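Search this site Search tickets Go

Zone 3 cold before opening, zone 5 overheating overnight - Etine wiring centre, underfloor heating

Site: Lurkodside, ground floor
Branch: Tollcombe
Contractor: Olatunji
Status: Resolved, one item carried forward
Category: Heating and controls
Last updated: June

Original report

Zone 3 fails to reach its setpoint of 20 °C before opening. The floor is cold to the touch at 07:30 although the thermostat display shows the flame symbol and has shown it since the start of the heating period at 05:00. By early afternoon the zone is at temperature and stays there. Zone 5 is reported as stuffy first thing in the morning and normal by lunch.

Installation details: one gas boiler, one blending valve, one manifold with six loops, each loop fitted with a 230 V thermal actuator, normally closed. One loop per zone. All six thermostats are hard-wired to an Etine wiring centre in the cupboard beside the manifold. The pump and boiler enable are switched from the same unit. There is no remote access, so all readings below were taken by hand at the manifold or at the thermostats.

Work already done before this ticket was opened: system bled, boiler reset, zone 3 thermostat replaced like for like. No change after any of these.

Log

Entry 1. Confirmed the programme in all thermostats. Zones 1, 2, 4 and 6 run the standard programme. Zone 3 starts at 05:00. Zone 5 is set back overnight and starts at 10:30, as that part of the building opens late. Clocks checked against each other. Zone 6 was slow and was corrected, which has no bearing on the fault.

Entry 2. Checked mains supply at the wiring centre and the fuse. Both good. The boiler enable relay closes when any thermostat calls. The pump runs on after the last call ends, as configured.

Entry 3. Flow temperature at the blending valve held steady during a morning run. Return bar temperature also steady. Nothing here suggests a shortage of heat to the manifold as a whole. System pressure normal cold and normal hot. Strainer removed, found lightly soiled, rinsed, refitted.

Entry 4. Readings sent to the contractor with a request for advice on balancing. Flow meters on the manifold read as follows with every thermostat turned fully up: all six loops show flow, loop 3 slightly under the commissioning figure, the rest within tolerance. With thermostats at their normal settings at 06:15, loop 3 shows no flow. This was put down to a sticking pin under the actuator.

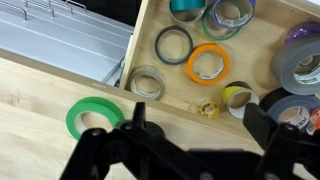
Olatunji: A sticking pin would normally stay stuck when you turn everything up as well. If loop 3 opens with all stats calling and stays shut when only its own stat is calling, please don't rebalance yet. Check first that the head on loop 3 is the one driven by stat 3. We have seen heads put back on the wrong ports after a flush. Turn every zone down, wait for all the heads to close, then turn up one zone only and tell us which head rises.

Entry 5. The flush is not mentioned in the original report. Site records show the manifold was drained and flushed in April when the blending valve cartridge was changed. All actuator heads would have been off at that point. The fault reports start after that date, but with mild weather they were occasional and were treated as a thermostat problem.

Entry 6. Test carried out as advised. Procedure used:

1. All thermostats turned down to minimum.
2. Waited until the position windows on all heads showed closed.
3. Zone 3 turned to maximum. Relay 3 click heard at the wiring centre, channel 3 lamp lit.
4. Waited six minutes. The stated opening time for these heads is shorter than this when warm but the cupboard is cold.
5. Checked position windows and flow meters.

Result: the head on port 3 remained closed. The head on port 5 opened. Flow meter 5 rose, flow meter 3 stayed at zero.

Repeated with zone 5 turned up and zone 3 turned down. The head on port 3 opened and port 5 closed. The other four zones were tested one at a time and are all correct.

Entry 7. The pattern in the original report now makes sense. From 05:00 the zone 3 thermostat calls and heats the zone 5 floor. Zone 3 gets nothing until 10:30, when the zone 5 thermostat would be expected to call. On mornings when zone 5 has already been overheated its thermostat is satisfied and does not call until the space has cooled, so zone 3 comes up later still. This accounts for the variation from one day to the next. It also accounts for the zone 3 thermostat replacement making no difference, as the old one was working. Old thermostat to be kept as a spare.

Surface temperature of the zone 5 floor at 09:45, with its own thermostat off, was 31 °C. This is above the limit the flooring supplier gives for that area and was treated as a reason to correct the fault the same day without waiting for the contractor's next visit.

Entry 8. Before moving anything, the question was whether the heads or the pipes were crossed. Moving the heads is the simple remedy if the pipe tails are in the right ports. If the pipes had been crossed at installation and the wiring crossed to match, somebody may have since "corrected" one of the two. The printed port labels on the manifold rail were lost at some stage and the numbers are now in felt pen, partly rubbed off. 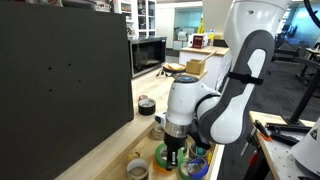
Pipe identity was checked by heating one loop at a time and feeling for the warm tail at the flow and return bars, then checking the floor in the zone itself with a surface thermometer. Loop 3 serves zone 3 and loop 5 serves zone 5, so the pipework is as drawn. Each tail was marked before the heads came off: green tape for loop 3 and blue for loop 5, there being a roll of each on the wooden counter. The same colours were then wrapped on the actuator leads at the wiring centre end, a hand's width back from the terminals so that the terminal numbers remain readable. Tape on a flow tail needs to be lapped over itself by at least a full turn or it lifts after a few heating cycles.

Entry 9. Supply isolated at the fused spur, fuse removed, wiring centre proved dead. Heads 3 and 5 unscrewed and changed over. Both pins pressed by hand and found to move freely with a firm return, so no work needed on the valve inserts. Heads refitted hand tight. Leads re-dressed in the clips along the manifold rail. The leads had been tied in one bundle after the flush and it was not possible to follow any single lead from end to end without cutting the ties, which is how the error would have gone unnoticed.

Entry 10. Supply restored. Single-zone test repeated on all six channels. Each thermostat now opens the head on its own port.
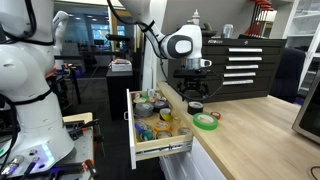

Note for anyone repeating the test: these heads close more slowly than they open. If the next zone is turned up before the previous head has closed, two flow meters will show flow and the result is easily misread. The position window is a better guide than the flow meter during closing. A warm tail is no guide at all, as it stays warm for a long time after flow has stopped.

Entry 11. Left on normal programme overnight. Readings next morning:

- 05:00, zone 3 calling, port 3 opens, port 5 closed
- 07:30, zone 3 at 20 °C, floor warm across the full area
- 10:30, zone 5 calling, port 5 opens
- Boiler cycling normally, no lockouts recorded

No complaint of stuffiness from zone 5. Loop 3 still slightly under its commissioning flow with all zones open. Not adjusted, as the zone reaches setpoint in time.

Entry 12. Contractor informed of the result and asked whether the wiring centre can be set to raise an alarm for a zone that calls for a long period with no rise in temperature. Reply: not on this model. The thermostats do hold a count of heating hours in the installer menu. Zone 3 showed far more hours than its neighbours, which would have been a useful pointer earlier on. Heating hours to be read at each service and written on the sheet inside the cupboard door.

Entry 13. Remaining four loops marked in the same manner, one colour per loop, on flow tail, return tail and actuator lead. Colours entered on the cupboard sheet. Masking tape is acceptable as a stopgap on the leads but should not be relied on for the flow tails over a full heating season. Printed sleeves to be fitted when the leads are next disconnected.

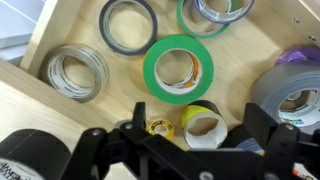

Tape rolls, Lurkodside.

Root cause

Actuator heads for loops 3 and 5 exchanged during refitting after the April flush. Port numbering on the manifold was worn and the leads were not individually marked.

Resolution

Heads returned to their correct ports. Tails and leads marked. Single-zone test added to the sheet as the last step of any work that involves removing a head.

Carried forward

Printed port labels for the manifold rail are on order. The ticket for loop 3 flow is to be raised separately if zone 3 is late to temperature in colder weather. The floor covering in zone 5 was inspected along the joints and showed no movement or discolouration. To be looked at again at the autumn service.

Related tickets: Blending valve cartridge replacement; Zone 6 thermostat clock losing time

Contact the Tollcombe facilities desk | Copyright Lurkodside | Back to top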